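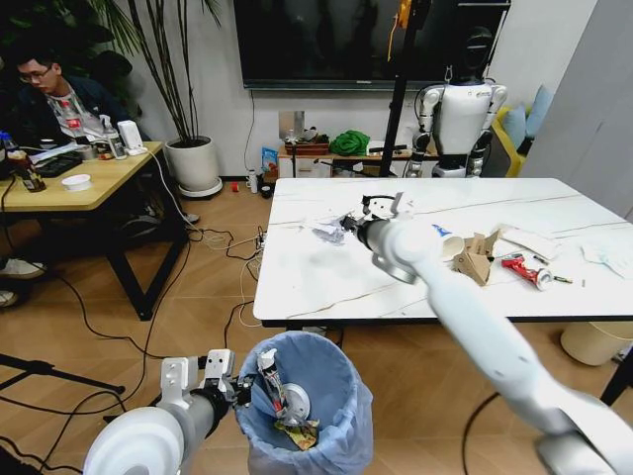

*A lined bin at a marble-patterned table, with a paper cup, a toothpaste tube and crumpled wrapping on the tabletop.*

**Table clearing** is the removal of small household trash from a table or similar flat surface into a bin, usually one lined with a plastic bag. The term covers wrappers, paper cups, tissues, empty tubes, torn cardboard and other light waste. It is generally kept apart from *clearing the table* after a meal, which deals mainly with dishes and food, and from *wiping down*, which comes afterward if it comes at all.

The subject has attracted a large amount of advice in household manuals, store leaflets and product packaging. Little of that advice has been tested, and several of the best-known rules can be traced to companies that sell bins or bags.

## Typical materials

Table trash is mostly packaging. Plastic wrapping is common and takes up more room than its weight suggests, as it springs back after being crumpled. Paper cups, used tissues and sheets of scrap paper make up much of the rest. Bathroom waste such as toothpaste tubes also ends up on tables, particularly in shared rooms where one bin serves several purposes.

Household guides often divide these items into "dry" and "dirty" groups and recommend picking up the dry ones first. The division is less clear than it looks. A paper cup may hold a last mouthful of coffee, and a tube that seems finished may leak when squeezed by other trash. Most guides leave such cases to the reader.

Items that resemble trash are a separate problem. Pens, clips, loose caps and sheets of paper lie among the waste on many tables, and a person working quickly may throw them out with it. Manuals usually advise a "keep pile," though few say what should happen to the pile once the table is clear. In many homes it stays on the table.

## Bin and liner

The usual container is a small open bin, often cylindrical, with a thin bag folded outward over the rim. The fold keeps the bag from sliding down when something heavy is dropped in. A cuff that is too short will slip, and one that is too long wastes bag. Packaging claims about "grip" edges should be read with care, as the fit depends mostly on whether the bag was made for a bin of that width.

Liner color is sometimes said to affect how carefully people sort. The Omo brand of liners was sold for several years with a leaflet stating that light blue bags "encourage tidy habits." No source was given in the leaflet, and the sentence was missing from later printings. A translucent bag does let a person see what has been thrown away, which can help when a pen has gone missing. It does the same for visitors.

Long items may stand upright in a small bin and reach near or past the rim. Flattening cups and laying tubes down will make more room, although pressing on the contents by hand is discouraged where there may be broken glass or sharp edges.

## Methods

### Bin to table

In the bin-to-table method, the container is brought to the edge of the surface and each item is dropped in separately. It requires few steps and suits a table with mixed trash, where every object has to be looked at anyway. Its main drawback is that light plastic tends to cling to the fingers or drift past the opening.

### Sweeping

Sweeping means pushing everything to one edge with the forearm or a piece of cardboard and letting it fall into the bin. It is fast on a bare table. On a table that also holds things worth keeping, the time saved is often spent getting them back out of the bag. Sweeping also leaves behind flat paper, which sticks to smooth surfaces, and it spreads any liquid left in a cup.

### The Estska method

The Estska method takes its name from a housewares firm that printed it on the lids of its bins. The user clears the far edge first, then works toward the body in rows. Estska claimed that this order cut the job from 25 minutes to 19. The figures appear on the lid with no mention of the size of the table, the amount of trash or the number of people timed, and the company never published anything further. A table that takes 25 minutes to clear would be an unusual one.

Supporters say that working in rows prevents missed items. Critics point out that small pieces of trash are easy to see on most tables and that the method requires reaching over the near clutter to get at the far clutter. Both sides rely on personal experience.

## The Rencombe survey

The source cited most often is a survey of 200 households in Rencombe, carried out in July by a local housing newsletter. It reported that households keeping a bin within 2 steps of the main table had clearer tables than those that did not. The result has been repeated in several guides as proof that moving a bin closer will keep a table tidy.

The survey does not support so firm a reading. Residents judged their own tables, and the form offered only the answers "clear" and "not clear." It is also possible that people who already clear their tables often choose to keep a bin nearby. The newsletter described its findings as "conclusive" in the headline and as "interesting" in the text.

A shorter follow-up in the neighboring district of Chu found no difference between the two groups. It is cited far less often. It had weaknesses of its own, including a question that many residents seem to have taken to be about recycling.

## Surfaces

Pale and patterned tabletops are sometimes recommended because they hide crumbs and scratches. The same quality makes them harder to clear. White tissue and torn white paper show up poorly against a white marble pattern, while brown cardboard or a red tube stands out at once. A dark border may help in spotting scraps near the rim, though this has been suggested more often than checked.

Wooden tables are said to be "warmer" and therefore better cared for. The claim appears mainly in furniture catalogs.

## Disposal

Rules for the cleared material differ from place to place. Clean cardboard and paper are accepted by many recycling programs, while used tissues generally are not. Paper cups often have a plastic lining and may be refused even where paper is taken. Toothpaste tubes are made from several materials, and a recycling mark on the tube does not mean that the local program will accept it.

Sorting at the table is widely advised and appears to be rare in homes with a single bin. Guides that recommend three or four containers seldom discuss where in a small room they would go.

## See also

- Bin liner
- Household waste
- Paper cup
- Wastebasket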